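Home | Stories | Essays | Submit | About

The Pronia Pitch

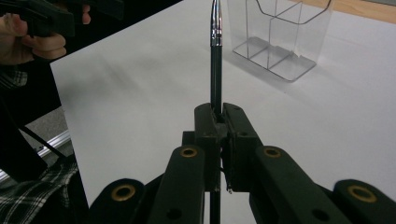

Posted 12/20/21 in Stories by the Irkach Desk

So there I was in a hotel bathroom in March, giving my entire sales talk to a hand dryer.

I'd been at Fatovex for two years and I had never once spoken to more than a table of people. I liked it that way. I did the numbers, somebody louder did the talking, and we all went home. Then our loud guy got a job at Muñoz – our biggest competitor, thanks a lot – and my boss came by my desk with a donut, and I knew before she opened her mouth. She doesn't share donuts.

"You know Pronia better than anyone," she said.

I did know Pronia. It was our scheduling product, and I'd been fixing its spreadsheets since before it had a name. Knowing it and standing up in front of 100 buyers to talk about it are very different things, but I had already taken a bite.

My mother told me to practice in front of a mirror. I tried it and got so distracted by my left eyebrow (it climbs when I lie, I guess?) that I had to start over four times. My sister told me to wear something that made me feel powerful. I own one blazer. I bought it for a funeral, and it makes me feel like I should be passing around ham.

Anyway, the blazer. I wore it. I had 60 slides, which everybody said was too many, and I'd cut them down from 101, so I thought everybody could have been a little nicer about it.

The dryer shut off in the middle of my big finish. A woman came out of the last stall, washed her hands, and looked at me in the mirror.

"What happens to the night shift?" she asked.

"Sorry?"

"You said it fixes the schedule when a person calls in sick. What if they call in sick at three in the morning? Who does it wake up?"

I told her. It wakes up whoever you tell it to, in whatever order you like, and it leaves the others alone. I told her about the bakery that had the manager's phone ringing all night until we changed one little setting, and how she sent us a cake with the word SLEEP on it. I forgot I was wearing the blazer. I think I was leaning on the sink.

"Huh," the woman said. She dried her hands on her pants and left.

Ten minutes later I walked out under the lights and my mouth turned to flour. First slide, our logo, spinning. I'd been so proud of that spin. I looked down and she was in the second row with her shoes off, eating a mint.

I clicked past the logo. I clicked past the mission statement and the map and the pie chart I'd stayed up until midnight coloring in.

"Okay," I said, and my voice came out high, but it came out. "It's three in the morning and your baker has the flu."

The woman in the second row put away her mints.

Comments (3)

breadandbutter: I need to know if they got the sale!!

quietcubicle: The funeral blazer – I have that exact blazer. I've given two talks in it and both times people asked me if I was okay.

mo_in_accounting: 60 slides is fine. I will not be taking questions.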